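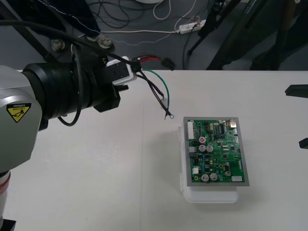
Wire harness near the green circuit board

Clarifying milk punch: whole milk or skim?

kalhassan
Batch of rum punch for a party on 3rd January. Whole milk, lemon juice, black tea, Daleo white rum. First pass through a coffee filter was cloudy, second was better but still hazy. Strained volume is 84 percent of what went in. Is skim worth trying?

griet_m
Skim gives a looser curd and a slower drain. Stay with whole. Did you add the punch to the milk, or the milk to the punch?

kalhassan
Milk to punch.

griet_m
Reverse it. The curd forms too fine your way and passes through the paper.

Pillai_A
Disagree. I have done it both ways with the same lemons and saw no difference after the second pass. The haze is usually from pouring off the first cloudy runoff and not returning it to the filter. The curd bed does the filtering, the paper only holds it up.

griet_m
Were yours rested overnight? Mine were filtered after 20 minutes, and there the order mattered.

Pillai_A
Overnight, in the fridge. Fair point.

selorm63
Check the acid too. Under 37 ml of lemon per cup of milk I get a weak curd — Skadham bottled juice is worse again.

kalhassan
Fresh lemon, but I was under that. Will redo with more juice, punch into milk, overnight rest.

Pillai_A
Change one thing at a time or you won't know which one fixed it.

kalhassan
I have one bottle of rum left.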